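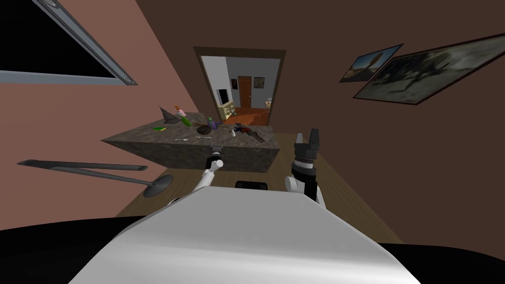 gantry_moth wrote:
Simulation half of my two-arm build, before I commit to cutting the real base. I want both arms to cover a counter without moving the torso. The two grippers sit very differently at the start pose: the left is just in front of the near edge of the island, while the right points up near the right end. The dark bowl is my first target. The planner rejects it from the left arm, elbow limit, 500 samples, no solution. Same seed on the right arm solves in 26. Solver is Grundura, default settings.

Rianne Schouten wrote:
Default settings are your problem. Grundura samples the wrist last. Reverse the joint order and retry before you touch the base.

kravchuk_fan wrote:
Disagree. I ran a Kravchuk base in the Susville shop all January and joint order made no difference. His torso is square to nothing. The counter is at an angle to it, so one arm always gets the worse approach. Rotate the base.

Rianne Schouten wrote:
A planner that only works with the furniture squared up is no use in a kitchen.

gantry_moth wrote:
Tried both. Reversed order: left arm solves in 111. Rotated base: up to two collisions per run with the counter edge. Keeping the angle. Next target is the pistol-shaped tool toward the right, then the thin utensil near the front edge, which I expect to be worse – the fingers have to come in almost flat.

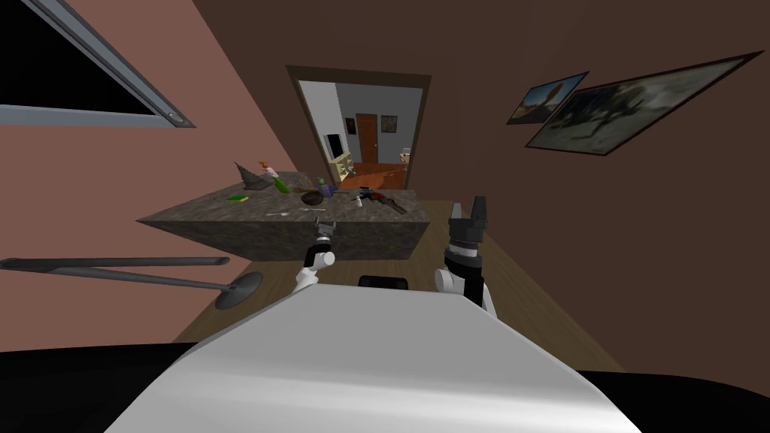 Reply from Tiziana Cirillo, 2019-02-08

What clearance are you using on the fingers? At the Polladbridge shop we padded the collision mesh and lost every low grasp. Post the joint limits too.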